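How to Pick a Paint Color Without Losing a Month of Your Life

Jul 25, 2018

7 min read

I painted my dining room twice last May. The first color was called Lallwood, and on the card it was a quiet, grown-up brown. On the wall it was gravy. Learn from my 210 square feet of gravy.

Start with what you can't change. Floors, countertops, the couch you're still paying off. Write down whether each one leans warm or cool, and take the list to the store, where your memory will be useless under those lights.

Bring home no more than a handful of cards. The Costeo fan deck has almost 3,000 colors in it, and reading the whole thing is how people end up with white. Throw out anything you picked for its name.

Buy sample pots of the ones left. Paint each on a big piece of poster board, two coats, and leave a bare border so the old wall color doesn't argue with it.

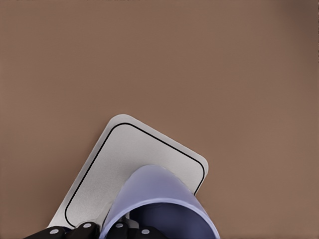 Tape the boards up and move them every day. Next to the window, behind the door, down by the baseboard. Look at them at breakfast and again at night with the lamps on. Browns and grays are the worst offenders here. A gray that looks fine at noon can go purple by dinner, and you'll be eating under it for years.

Check your bulbs too. I swapped mine after painting, so I had picked a color for a room I no longer owned.

Once you've settled, have the whole job mixed in one batch. Radebe's counter will shake it all together if you ask before they start, and sigh if you ask after.

Then do one wall and stop. Sleep on it. If you still like it in the morning, do the other three.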